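Cable Wear Behind December Stoppage at Naltetti, Engineer Says

A picking cell at the Naltetti sorting laboratory was taken out of service for 5 days in December after its robot arm halted repeatedly in mid-movement. The internal report has now been closed, and Witold Szewczyk, the engineer responsible for the cell, agreed to discuss its findings.

The first stop came in the early afternoon, during a routine run of mixed household items. The arm was lowering toward the bin when the controller reported a lost signal from the gripper and applied the brakes. An operator cleared the message and restarted the program. The same message returned before the end of the shift.

"The arm did what it is supposed to do when it loses contact with its tool," Szewczyk said. "It stopped. My concern is with what we did next, which was to start it again."

Attention turned first to the gripper software, which had been updated by the supplier, Zasamell, shortly before. Two engineers spent most of a day comparing the old and new versions and found no difference that would account for the fault. The cause was located only when the arm was moved by hand control at low speed while a meter was connected to the signal line. At one wrist angle the reading dropped out. When the wrist was turned back, it returned.

The damaged conductor lay inside the cable jacket, close to a tie that had been pulled too tight. With each turn of the wrist the cable bent at the same point. According to the maintenance log, the line had been in use for 4000 hours without replacement.

"From the outside there was nothing to see," Szewczyk said. "I had inspected that cable myself and signed for it. A visual check will not find a broken strand under a sound jacket, and our procedure asked for a visual check only."

No one was injured. The report nevertheless treats the matter as a safety event, on the grounds that an operator had reached into the bin after the second stop to recover a dropped item while the arm was still powered. Laboratory rules require the drives to be switched off and locked before anyone reaches past the rim.

Asked whether the operator had been disciplined, Szewczyk said that he had not. "He had seen the arm stop and believed it was safe. A stopped robot with power on its drives is not a safe robot. We had told people that during their training and then not repeated it for a long time, and I consider that our failure."

Several changes have followed. Cables at the wrist are now routed in a wider loop, and ties are fitted with a set amount of slack. Signal lines are tested electrically through the full range of wrist motion — a task that takes one person most of a morning. After any unexplained stop, the cell may not be restarted without the approval of a second engineer.

The laboratory also asked Nowicki, the contractor that fitted the original cables, to review its work on a similar cell at the Lelton site. That review found one tie in need of adjustment and no damage.

Szewczyk was cautious when asked whether the problem had been solved. "We have removed one cause," he said. "Cables that move will wear. I would like us to find the next one on the test bench, and I cannot promise that we will."

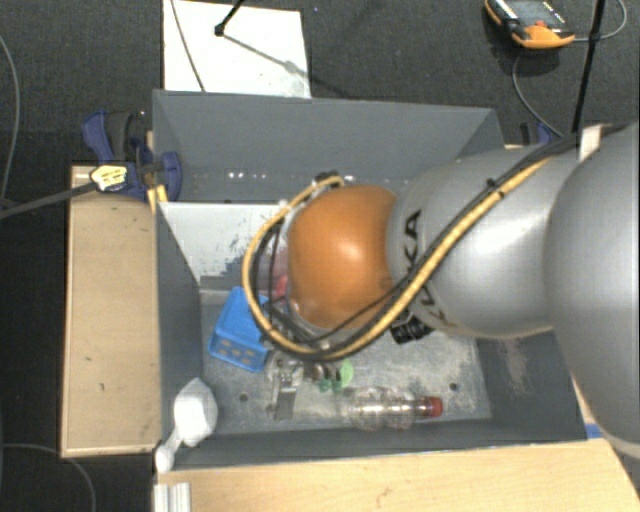 The KUKA arm over the picking bin, with cables running along the wrist.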